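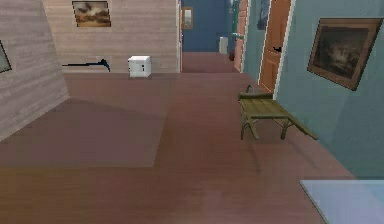 廊下シーン(シミュレーション)。右手に木のベンチ、奥に青い壁の通路。

Skaltine 遠隔教示グループ > 会議記録 > 定例

遠隔操作デモ収集 定例会議 議事録

日時:水曜日 14時から
場所:Dela Peña棟 小会議室およびオンライン
出席:教示班、シーン班、学習班、機材担当
進行:ステラン・セーデルルンド(Stellan Söderlund)
記録:教示班

議題
1. 前回の宿題の確認
2. 収集の進み具合
3. 廊下シーンの課題設定
4. 操作側の不具合
5. デモの採否基準
6. 手添え教示との併用
7. その他

1. 前回の宿題の確認

操作者向け手順書の改訂は完了。共有フォルダの旧版は削除した。記録開始と同時にタイマーが動く仕様について、操作者から「構える前に時間が減る」との指摘があり、最初の移動指令を受けた時点から計時する形に直した。シーン班から、修正後のMimsideで古い記録も問題なく再生できるとの報告があった。

学習班の宿題だった「停止中のフレームの扱い」は未了。次回に持ち越す。

2. 収集の進み具合

採用済みのデモは1331本。目標は4000本で変更しない。台所シーンは予定どおり進んでいるが、廊下シーンは遅れている。遅れの主な理由は操作者の不足ではなく課題文の差し戻しが続いたことで、先週は課題文の確定待ちで操作卓が空く時間が多かった。

セーデルルンドから、本数を急いで単純な直進ばかり増やすのは避けたいとの発言。学習班も同意見で、直進だけの記録は現時点で足りているとのこと。今後は曲がる、寄る、向きを直す動作を含むものを優先する。

3. 廊下シーンの課題設定

シーン班が画面を共有し、課題候補を順に確認した。

(1)白い箱まで移動
板張りの壁際にある白い箱の正面で止まる課題。近くの黒い細長い物に接触した場合の扱いが決まっていなかった。床に沿って横に長く、先端が鉤状に曲がっているため、車輪の幅によっては引っかける可能性がある。協議の結果、接触した時点で不採用とする。課題文ではこの物を「杖」と呼んでいたが、ホースやバールと受け取る操作者もいたため、「黒い細長い物」に統一する。

(2)ベンチの前を通って通路へ入る
ベンチは右端から右手前へ張り出した部分があり、座面だけを見て経路を取ると余裕が足りなくなる。教示班で試した範囲では、張り出しを大きく避ける人と、ぎりぎりを抜ける人に分かれた。どちらも人の操作として自然なので両方残す。ただし擦った記録は不採用。

(3)通路の奥の赤い小物に近づく
通路が細くなるところで速度を落とす操作を集めたい。学習班の希望で、最後の停止位置は指定せず「赤い物の手前」とだけ書く。白い容器のような物が近くにあるが、名称が人によって違うため目印には使わない。 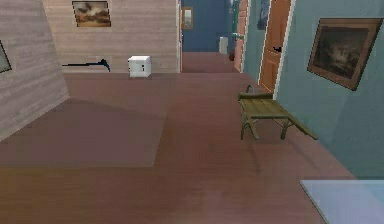 課題(1)と(2)の対象範囲。白い箱と黒い細長い物は板張りの壁際、ベンチは木の扉の前。

(4)絵の前で向きを変える
右の壁の大きな額の前で向きを変え、元の位置へ戻る課題。額の絵が暗く、操作画面の明るさによっては内容がほとんどわからないとの意見が出た。絵の内容を課題文に使うのはやめ、「太い茶色の額」と書くことにした。

(5)敷物の扱い
左側の、床よりくすんだ色の四角い部分について、操作者から「敷物か影か」との質問が来ている。シーン班で資産の一覧を確認し、当たり判定の有無とあわせて回答する。それまでは課題文で触れない。走行は自由とする。

課題文は一文で、物の名前は色と形で書く。方角の指定は操作者の初期位置から見た左右に限る。以上を了承。

4. 操作側の不具合

Jestachの手元操作器で、スティックを離しても旋回指令がわずかに残る現象が続いている。機材担当の調査では、中立位置のずれが原因とみられる。該当の操作器は2台。交換部品は手配済みだが、届くまでは使用を止め、残りの操作器で回す。

すでに採用した記録のうち、この2台で取った分をどうするか議論した。全部を捨てる案と、旋回の残りを後処理で消す案が出た。学習班は後処理に反対。手で補正しながら進んだ記録では、残った旋回だけを消すと操作の意味が変わってしまうという理由による。まず停止中の指令値を集計し、ずれの大きい記録だけを再判定に回すことになった。

画面の遅延については、オンライン参加の操作者から、曲がり角で行き過ぎやすいとの声があった。回線側の問題か描画側の問題かが切り分けられていない。シーン班で、描画品質を落とした設定と通常設定を同じ操作者に続けて試してもらう。

5. デモの採否基準

判定者によって、迷い動作の扱いに差が出ている。確認した内容は次のとおり。

・途中で止まって向きを直す動作は採用する
・目的と関係のない場所へ入り、戻ってきた記録は保留とし、別の人が再判定する
・開始直後に長く動かない記録は、動き出す前を切って採用する
・壁、家具への接触は不採用。手前右の半透明の水色の面も家具と同じ扱いにする

最後の項目については、操作者が面の縁を見落としやすいとの指摘があった。初期位置を後ろに下げる案も出たが、位置を変えると既存の記録と条件が揃わなくなるため見送り。開始前の説明で一言触れる。

判定の所要時間が延びているので、倍速再生での判定を認めるかどうかも話した。移動だけの課題は倍速可、物に近づいて止まる課題は等速とする。

6. 手添え教示との併用

実機側では、腕を直接持って動かす手添え教示を続けている。把持の記録はこちらの方が動きがなめらかで、操作器を使うより疲れないとの感想が多い。一方、移動と把持が続く課題では、人が機体の横について歩くことになり、撮影側のカメラに操作者の体が入る。

当面は、移動は遠隔操作、把持は手添えと分けて集める。つなぎ目の姿勢を揃えるため、移動の終わりの腕の姿勢を固定値にする。学習班から、固定値だと把持の開始が毎回同じになりすぎるとの懸念が出た。少し散らした開始姿勢を用意できるか、実機側に問い合わせる。

7. その他

・操作卓の椅子の高さが合わないとの要望あり。機材担当が予備を探す。
・予約表に名前だけ書いて時間を書かない人がいる。終了時刻も記入すること。
・3月は設備点検で操作卓を使えない日がある。日程が出次第、予約表に反映する。

宿題

シーン班:左側の四角い部分の種別と当たり判定の確認。遅延の比較試行。
教示班:課題(1)から(4)の課題文を書き直して回覧。判定基準を手順書に追記。
学習班:停止中のフレームの扱い(持ち越し)。旋回のずれの集計。
機材担当:操作器の部品交換、椅子。
セーデルルンド:開始姿勢について実機側へ問い合わせ。

次回も同じ曜日、同じ時刻。部屋が取れない場合はオンラインのみとする。

当サイトでは閲覧状況の把握のためCookieを使用しています。[同意する] [設定を変更]

お問い合わせ | © Skaltine 遠隔教示グループ | ページの先頭へ戻る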